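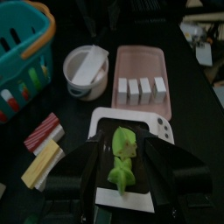 A shortened course of radiation therapy given before surgery controlled rectal tumors as well as the longer standard course in a trial of 238 patients, according to results released in August by the Arriaga Cancer Center and its partner hospital, Ditstead General.

Patients in the trial had locally advanced rectal cancer that had not spread to other organs. Half received radiation on five consecutive treatment days, followed by chemotherapy. The other half received the longer course, delivered over more than five weeks with chemotherapy given at the same time. Both groups then went on to surgery unless imaging and endoscopy showed no remaining tumor, in which case they could choose close monitoring.

"The two groups did equally well on the measure we set out to test, which was whether the cancer came back in the pelvis," said Refugio Olvera, M.D., the radiation oncologist who led the study. "For a patient who lives three hours from a treatment center, five visits and twenty-eight visits are very different things."

Follow-up data were complete for 190 patients at the time of the analysis. The remaining patients either enrolled too recently to have reached the first scheduled scan or moved their care elsewhere. Investigators said the analysis will be repeated when the last patients reach the three-year mark.

The trial drew on a regional registry of 2,973 people treated for rectal cancer at hospitals in the Arriaga area. Registry staff used the records to identify patients who might qualify and to check that those who enrolled were similar in age, tumor stage and general health to those who did not. Marisol Ponce, Ph.D., the trial statistician, said the comparison showed one clear gap. Patients over 75 were less likely to be enrolled, and the findings should be applied to that age group with care.

All treatment plans in both groups were prepared with Grutino, a planning system that outlines the target area on a CT scan and calculates dose to the bladder, small bowel and hip joints. Each plan was then reviewed by a second physicist before the first treatment. Daily imaging was required in the short-course group, where each session delivers a larger dose and an error in position matters more.

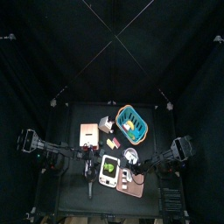
Side effects differed in timing more than in severity. Patients in the short-course group reported more bowel urgency and cramping in the two weeks after radiation ended, while those in the longer course reported fatigue and skin irritation that built up slowly and lasted until surgery. Rates of hospital admission during treatment were similar. One patient in each group stopped radiation early.

Bowel function one year after surgery, measured by questionnaire, was also similar between the groups. Sudheer Namboodiri, M.D., a colorectal surgeon at Ditstead General and a co-investigator, said his team had watched that result closely.

"There was a concern that larger daily doses would leave more scarring and make the operation harder," Dr. Namboodiri said. "Operating times and rates of wound problems did not bear that out in this group of patients. I would still like to see five-year results before I say the question is closed."

The investigators noted several limits. The trial was carried out at two hospitals that share staff and treatment protocols, and results may differ at centers with less experience in short-course treatment. The number of patients who chose monitoring over surgery was too small to support any firm statement about that approach. Quality-of-life questionnaires were available in English and Spanish only.

Macario Ventura, M.D., a medical oncologist who was not part of the study, said the findings agree with what many clinics have already seen in practice. He cautioned that tumors very low in the rectum, or those close to the pelvic side wall, may still call for the longer course, and that the choice should be made by a team that includes a surgeon, a radiation oncologist and a medical oncologist.

The Arriaga Cancer Center will now offer the short course as an option to all eligible patients. Rocío Solís, R.N., who manages the center's patient navigation office, said the change would be introduced in stages so that imaging appointments and chemotherapy visits can be booked together. Patients who have already begun the longer course will complete it as planned.

A second study, to be known as the Tunano trial, is in preparation. It is designed to enroll 2,000 patients at hospitals in several states and will compare two chemotherapy schedules given after short-course radiation. It will also collect blood samples before and after treatment to look for fragments of tumor DNA, which may help physicians judge who can safely avoid surgery. Enrollment is expected to open once each participating hospital has completed its ethics review.

Patients with questions about their own treatment are advised to speak with their care team before making any change. General information on trial eligibility is available from the navigation office between 8:30 a.m. and 4 p.m.

Shares: 47
Comments: 3

Related news
Ditstead General Adds Evening Hours for Breast Imaging
Study Compares Two Mask Designs for Head and Neck Radiation
Arriaga Cancer Center Opens Survivorship Clinic
Registry Report Finds Delays Between Biopsy and First Treatment
New Guidance on Skin Care During Radiation Therapy

Contact the newsroom | Privacy | Terms of use | Copyright Arriaga Cancer Center. All rights reserved. | Back to top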